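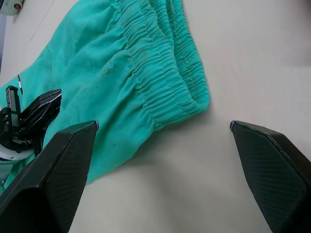

Derkoscombe, March

Jitulex Drawstring Work Trousers, teal, cotton: wear and wash review
By Delia Bratu

I bought two pairs of the Jitulex cotton trousers for bench work and general shop use, paid full price for both, and have now put one pair through 63 wash cycles. The second pair was kept unwashed as a reference. Jitulex did not know about the review.

Fabric and cut

The cloth is a plain weave with a dry hand and very little give. Jitulex states a fabric weight of 200 grams per square meter, and a punched sample from the inside hem allowance came out close enough that I have no complaint. The rise is high at the back, which keeps the waistband in place when bending. The thigh is generous. Anyone between sizes should take the smaller one, as the waist is adjusted by cord and the legs run wide in every size I tried on.

Shrinkage

Washed warm and tumble dried on medium, the inseam lost 2 percent over the first 5 cycles and then stopped moving. The waist did not change by any amount I could measure with a tape. The care label asks for a cold wash and line drying. Nicanor Ayala ran his own pair that way for most of the winter and reports no loss in length, though his trousers dried stiff and needed ironing before they were comfortable.

Color

Teal is a difficult shade to hold on cotton. The first two washes released enough dye to tint a white test cloth, and the third left a faint trace. After that the water ran clear. Compared with the reference pair, the washed trousers are slightly grayer at the knees and along the side seams, with the seat almost unchanged. Sweat and mild detergent had no visible effect. A diluted bleach spot test on a scrap turned it a weak yellow within minutes – keep these away from sanitizing solutions.

Seams and hardware

The inseam is flat-felled and has not moved. The hem is a single turn with a lockstitch, and one side began to open at cycle 40-something; I resewed it in ten minutes with Hirose polyester thread. The drawcord is the weak part. Its ends are knotted with no tip, and both had frayed to a brush by the end of the test. Replacement cord is cheap, but it should not be needed.

Comparison

The nearest alternative is the Jorkton shop trouser, which costs a little more and has a riveted pocket and a tipped cord. It is also heavier and takes noticeably longer to dry. For a warm room I would pick the Jitulex. For kneeling work, the Jorkton.

Recommended, with a new cord and a second row of stitching at the hem. Wash separately until the water is clear.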